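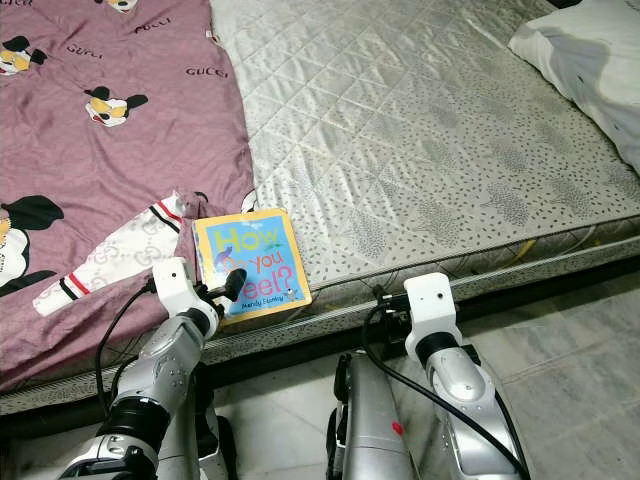 Consultations d'accueil pour les familles réfugiées : on prolonge ou on ferme en avril ?

14 commentaires - 2 partages

plume_de_garde
4 mars 2026

Je reviens de la réunion de la maison de santé de Gernia et je pose ça ici tant que c'est frais. La convention avec Drusero s'arrête en avril. Drusero payait l'interprétariat par téléphone et deux demi-journées d'infirmière. On nous propose à la place un « parcours intégré », c'est-à-dire un dépliant en français avec le numéro du standard. Le standard ferme à midi.

L'an dernier, 1393 consultations ont été faites dans ce cadre, enfants compris. Quelqu'un a une idée de ce que deviennent ces gens-là le mois prochain ? À la réunion, on m'a répondu « le droit commun ». J'ai demandé l'adresse.

Bernache
Le droit commun, chez nous, c'est un généraliste qui ne prend plus de nouveaux patients et un autre qui part à la retraite. Je suppose qu'ils comptent sur le troisième. Il n'y a pas de troisième.

olivier_k52
Je vais être désagréable, mais un dispositif à part ne peut pas durer éternellement. Ma mère attend un rendez-vous depuis l'automne et elle parle très bien français. Si on mettait ces demi-journées d'infirmière dans le pot commun, tout le monde en profiterait un peu.

plume_de_garde
@olivier_k52 Elles ne vont pas dans le pot commun, elles disparaissent. C'était dans le compte rendu, page 2, en petit. Sinon je serais presque d'accord avec toi, et ça m'aurait gâché la soirée.

olivier_k52
Je n'avais pas vu la page 2. Je maintiens le reste.

Tilleul&Menthe
Je suis sage-femme dans le secteur. Une consultation sans interprète dure 40 minutes, et à la fin je sais que la dame a mal « là ». Avec l'interprète au bout du fil, je sais depuis quand, ce qu'elle a déjà pris, et que « là » c'était le foyer où elle dort, pas le ventre. Les économies faites sur le téléphone, on les retrouve ensuite aux urgences, avec un ou deux zéros de plus.

On a eu aussi la solution du gamin de neuf ans qui traduit pour sa mère. Je ne la recommande pas, surtout en gynécologie.

Bernache
Et l'application ? Le groupe Ekström nous avait fait une démonstration avec petits fours.

Tilleul&Menthe
Les petits fours étaient bons. L'application a traduit « frottis » par quelque chose qui a fait rire toute la salle d'attente, sauf la patiente.

ratatouille_froide
Elle n'est pas si mauvaise pour les rendez-vous et les ordonnances simples. Je suis préparateur en pharmacie et je m'en sers tous les jours : « deux fois par jour, pendant le repas », ça passe très bien. Il faut arrêter de la juger sur les cas tordus.

Tilleul&Menthe
Les cas tordus, c'est mon métier. Mais pour la posologie je te l'accorde.

M. Jakubowski
Bonjour à tous, Maja Jakubowski, je coordonne l'association Jilen. Je lis ce forum depuis longtemps sans rien dire, c'est plus reposant. Quelques précisions.

La subvention n'est pas supprimée, elle est « non reconduite à ce stade ». Je sais que la nuance fait sourire, mais tant que la lettre officielle n'est pas partie, on peut encore écrire à la commission santé de l'intercommunalité. Nous avons déposé une demande de transition pour couvrir l'interprétariat seul, sans les heures d'infirmière. Cela concerne 50 familles suivies régulièrement, dont plusieurs avec des maladies chroniques - diabète surtout, et deux dialyses pour lesquelles l'hôpital a pris le relais.

Si des soignants veulent joindre un témoignage, une page suffit. Sans nom de patient, s'il vous plaît. La dernière fois j'ai dû passer une soirée au marqueur noir.

olivier_k52
Question sincère : pourquoi demander seulement l'interprétariat ? Si l'infirmière part, qui va parler au bout du fil ?

M. Jakubowski
Les médecins et les sages-femmes qui reçoivent déjà ces familles et qui continueront à le faire. Et parce qu'on nous a fait comprendre qu'en demandant les deux on n'aurait rien. Je n'ai pas dit que c'était une bonne raison.

gaston_du_quai
On connaît la musique. On demande la moitié, on obtient le quart, et l'élu vient couper le ruban.

Bernache
Il y aura un ruban ? Dans ce cas on peut peut-être le revendre.

Tilleul&Menthe
Maja, je t'écris ma page ce soir. Je peux parler des vaccinations aussi ? Les carnets arrivent dans trois alphabets et c'était l'infirmière qui remettait tout à plat. Sans elle on va revacciner des enfants par politesse.

M. Jakubowski
Oui, volontiers. C'est même le point que la commission comprend le mieux.

olivier_k52
Bon. J'écris aussi, mais j'y mets ma mère et son rendez-vous. Je ne vois pas pourquoi ce serait l'un ou l'autre.

plume_de_garde
Mets ta mère. Et la page 2.

Afficher les commentaires plus anciens
Partager (2)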